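How does a grape turn into a raisin?

By Joon-young Jeon
23 Oct 2019

Grapes grow on a climbing plant called a vine. Each one hangs from a little stalk, and all the little stalks join up to one big stem. Pick the stem and you get the whole bunch. 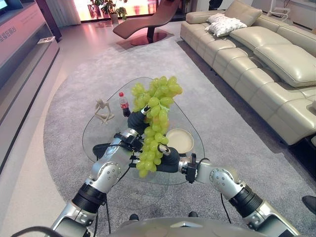 Reading time: 2 mins

So what's inside? Water. Loads of it! Plus sugar, made in the leaves using sunlight. The skin keeps the water in – a bit like a raincoat worn inside out.

Green grapes aren't always just green either. Some go yellowish as they ripen. Some get a bit of red. Brown marks can come from rubbing on a leaf or too much sun.

Now the raisin bit. Leave ripe grapes somewhere hot and dry and the water slowly escapes thru the skin. The sugar can't escape. It stays put. Less water, same sugar – so a raisin tastes much sweeter. And wrinkly, becuase the skin is now too big for what's left inside!

At Edelden farm they lay them out on trays for 17 days. Turn them over halfway. Day 9, normally. Then into boxes, ready for December cakes.
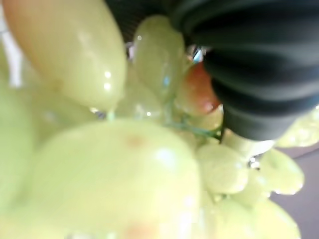
Try it at home

Ask a grown-up first. Wash a few grapes, dry them, put them on a plate on a sunny windowsill. Cover with a thin cloth to keep flies off. Draw one every day. Don't eat these ones – just for looking at.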